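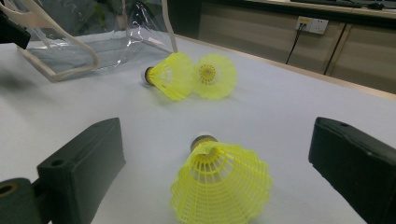

16/06/2019

Open day notes, Vukmont workshop. Writing these up while my feet still hurt and before I forget which visitor said what. What a good day!

Doors opened late (the sign on the Starnby side of the building was pointing at the loading dock, my fault, moved it) and then the room filled up and stayed full. I had the shuttlecock table. The plan was to show people how we collect grasp demonstrations by hand, let them try it, and then walk them over to the Brevov arm and let them watch it do the same job. I worried that the hand tool would bore people next to a moving arm. The opposite problem! I had trouble getting it back from them.

Shuttlecocks were a great choice and I want to keep them for February. Everybody knows what one is, they're light, it doesn't matter if you drop one, and they are really awkward to pick up. You look at a yellow plastic skirt and think the grip is easy, then you close the fingers and have to decide: squeeze the ribs or go for the base? Kids went for the skirt almost every time. Adults went for the base and then couldn't get at it when the thing was lying with the open end toward them. One man turned the gripper over, thought about it for a good while, and came in from the side with one finger inside the skirt and one outside. I hadn't tried that. It held beautifully. I wrote it on the whiteboard and we should record a proper batch of them.

Things that worked:

- Letting people set the pieces down any way they liked. We had been arranging them neatly during rehearsal and it made for a duller show and probably duller data.
- Standing one cork up as the "easy" start. Gives people a win, then they move on to the ones on their sides.
- Bright yellow on the white tabletop. Easy for visitors to follow even from the back row.
- Keeping my explanation to 2 minutes. I ran long with the first group and could feel them looking over at the arm.

Things to fix:

- The arm demo needs a longer break between groups. We said 30 minutes per group including questions, and the questions alone could have used that up.
- It dropped shuttlecocks during the second group, twice in a row, both with the skirt facing it. People cheered when the third try worked, so no harm done, but I'd like to know what happened. I restarted between groups and didn't save the log. Save the log next time.
- Finger pads. I went over them at lunch and I think the grip is too hard for thin plastic ribs. Try a softer setting before blaming the pads.
- Need a second hand tool. The line at my table was the longest in the room.

Best question of the day came from a girl who wanted to know whether the robot gets bored. Second best was from a retired machinist who asked why we don't just build a shuttlecock-shaped cup and be done with it. Fair! I said that would be faster for shuttlecocks and useless for the next thing on the table, and he asked what the next thing was, and I didn't have anything to show him. So: bring a box of other objects. Spoons, a sponge, a roll of tape, something floppy. Swap them in halfway through each group.

Several people asked how many demonstrations we need. I've been saying 2000 for this task, and that's our target, but I should be clearer that it's a target and that we haven't trained on the full set yet. A teacher asked if a class could come and record some for us. I said yes right away — then remembered I should check with everyone else. So, everyone else: please say yes. I think it would be wonderful, and they'd try grips we would never think of.

I haven't looked at any of the visitor recordings yet. Expect a lot of elbows and a lot of very short clips. Copying them to the Pillai drive tonight, in their own folder, please don't merge them with the main set until I've been through them.

Still to do: return the folding chairs, find the missing charger for the hand tool, put the whiteboard sketch of the one-finger-inside grip somewhere it won't get wiped. I drew a box around it and wrote KEEP.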